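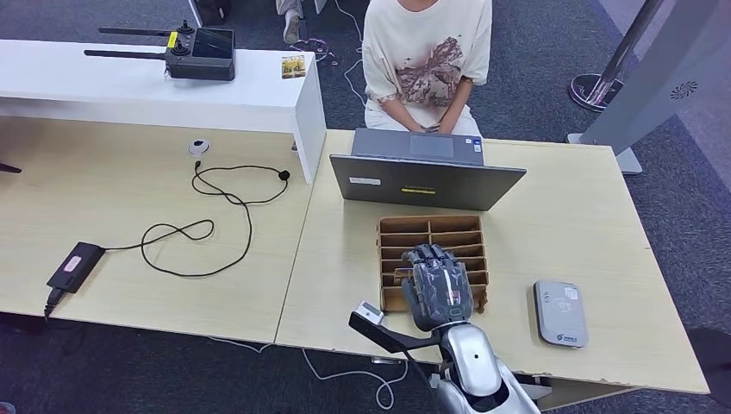
Stopping was never the problem, Kamonchanok Thaweesak says. The arm stopped when it should have, and it held still for as long as the stop was pressed. What hurt a person was the moment after, when the stop was released and the arm carried out an instruction it should have thrown away.

Thaweesak runs the desk manipulation project at Costent, in Skovport. We talked on 9/29/19, with Paavo Kauppinen sitting in for most of it. He was the one whose hand was under the arm in May.

"Bruised knuckles and a split nail," he said. "I went back to work the same afternoon. If it had been coming down on the edge of the desk instead of a tray, I think we'd be talking about a broken finger."

The work that day was ordinary. The arm was learning to reach over a desk and put small items into an organizer tray while someone sat across from it and got on with something else. The people are part of the task. An arm that only works when the desk is clear of human beings isn't much use to the customers Costent wants, so somebody sits there for the whole run.

Kauppinen had been sitting there since lunch. The arm was halfway into a reach when the link between it and the control computer dropped. The arm froze. Birgit Seidel, who was on the controls, pressed the stop, which is the written procedure. Kauppinen then leaned forward to take a part out of the tray that had landed crooked.

"That's my mistake and I've said so," he told me. "You don't reach in until the operator says clear. But I'd seen it stopped dozens of times, and stopped had always meant stopped."

Seidel was looking at the screen, waiting for the link to come back. It did, and all the indicators were normal. She released the stop. The arm finished its reach and the palm came down on the back of Kauppinen's hand, pinning it against the tray.

"I hit the stop again right away, and that made it worse," Seidel said when I called her later. "It froze with his hand under it. It was holding position, and it's quite good at holding position."

He was pinned for ten seconds by his own estimate. The log says six. Seidel switched the arm to its limp mode, lifted it by the forearm, and he pulled his hand free.

Finding the cause took a good deal longer. The first theory was a bad cable, and a day went into swapping them. The second was that Seidel had released the stop too early, which she did not take well. "There's no such thing as too early if the screen says it's fine," she said. "I asked them to show me the line in the procedure. There wasn't one."

Narendra Pathak found it in the message log. Every command sent to the arm has a number, and the arm is supposed to reject any command older than the last one it has seen. Command 3426 was the downward reach. It had been sent just before the link dropped and was sitting in a buffer in the motion controller, which Costent buys from Vetier. When the link came back, the controller reset its counter to zero. After that, every number looked new, so 3426 was accepted and carried out.

"It was a perfectly good command," Pathak said. "It was just old. The controller had no idea the world had changed in the meantime."

I asked whether this was Vetier's fault. Thaweesak took a while to answer. The manual does say the counter resets on reconnection, she said, in a table near the back. It doesn't say the buffer survives. Vetier has since changed the controller so that the buffer is cleared whenever the link drops, and she has no complaint about how they handled it once Pathak sent them the log. She is harder on her own group. They had tested the stop every morning. They had never tested letting go of it.

"We had a checklist with a box for the stop button," she said. "Press it, the arm stops, check the box. Then we'd release it with nothing queued and nothing happened, and that looked like a pass too."

Pathak later wrote a test that cuts the link at random points in a reach and then restores it. On the old software he ran it 83 times before he was satisfied that he understood the pattern. The arm moved on release only when the cut fell in a narrow window after a command went out — which is why it had gone unseen for so long.

Several things are different now. Releasing the stop leaves the arm idle, and a second, separate action is needed before it will accept a command. Commands carry a time as well as a number, and stale ones are dropped on Costent's side before they ever get to the controller. If the hand meets an unexpected load while moving down, it backs up a little before it holds. Brayden Zacharias at Fakhoury, the outside firm that reviewed the changes, also asked for a spoken "clear" from the operator and a spoken answer from whoever is seated.

Kauppinen thinks the spoken part is the one that will wear off first. "People feel silly saying it," he said. "I don't, but ask me again next year."

He still takes his turn in the chair. For the first few weeks he kept his hands in his lap the whole time, and Thaweesak had to ask him to type now and then, as the arm needs practice around people who move.

One item from the review is still open. Limp mode has to be switched on from the operator's screen, and the person in the chair can't reach it. Zacharias wants a release on the seated side of the desk. Thaweesak agrees, but a limp arm drops, and she wants to know how fast it comes down before she gives anybody a button for it. Pathak is measuring that now.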